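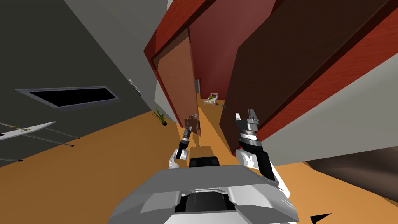

4. 바닥 코팅제 도포 (복도, 현관)

Clestix 2액형 코팅제 기준. Garar 하도 바른 바닥에만 사용. 다른 하도면 부록 먼저 볼 것.

시작 전 확인
- 하도 경화 끝났는지. 손톱으로 눌러서 자국 남으면 하루 더.
- 걸레받이 위로 마스킹 테이프, 문틀 아래도.
- 창문 열기. 선풍기는 바닥 쪽으로 틀지 말것.
- 습도 71% 넘으면 작업 중지.

4.1 혼합
1) 주제 통 먼저 젓기. 바닥에 안료 가라앉아 있음. 긁어 올리듯이.
2) 경화제 전량 투입. 나눠 쓰지 말 것.
3) 저속 교반기로 6분. 통 벽면도 한 번 긁고 다시.
4) 새 통에 옮겨 담고 짧게 한번 더.

주의: 섞은 뒤 사용 가능 시간 60분. 뜨끈해지기 시작한 통은 바로 밖으로. 뚜껑 닫지 마세요.

4.2 도포
1) 안쪽 끝 모서리부터 붓으로. 벽 따라 손바닥 폭만큼.
2) 나머지는 Sirnetti 단모 롤러. 첫 롤은 신문지에 굴려서 털 빼기.
3) 출입구 쪽으로 뒷걸음질하며 진행. 나갈 길 확보!
4) 이어지는 부분은 마르기 전에 겹쳐서. 이미 굳기 시작한 곳은 건드리지 않습니다. 롤러 자국 그대로 남아요.
5) 문턱은 맨 나중.

참고: 긴 복도는 두 사람이 편함. 한 명 붓, 한 명 롤러. 혼자면 반씩 나눠서 섞지 말고 소용량 세트를 두개 쓸 것.

4.3 2차 도포
1) 다음날 같은 시간 이후. 표면 끈적이면 대기.
2) 먼지, 머리카락 있으면 고운 사포로 살짝 밀고 물기 꼭 짠 천으로 닦기. 완전히 말린 다음 도포.
3) 1차와 직각 방향으로 롤링. 폭 좁으면 그냥 같은 방향도 됨.

주의: 실내온도가 떨어지는 11월 이후에는 건조 시간 두 배로 잡으세요. 난로 직접 쬐기 금지. 기포 생김.

4.4 마무리
- 테이프는 완전히 굳기 전에 제거. 비스듬히 천천히 당기기.
- 롤러는 재사용 불가. 붓은 전용 신너로 바로 세척.
- 남은 혼합액 하수구에 버리면 안됨. 굳혀서 지역 폐기 기준대로.
- 양말 신고 보행은 이틀 뒤. 가구는 일주일 뒤, 끌지 말고 들어서 옮기기.

광택이 얼룩덜룩한 경우: 대부분 혼합 부족. 57쪽 표 참조. 그래도 안 되면 Ruiz-Ortega 대리점에 통 바닥 제조번호 알려주고 문의하시면 됩니다.

5장 보수 작업으로 이어짐.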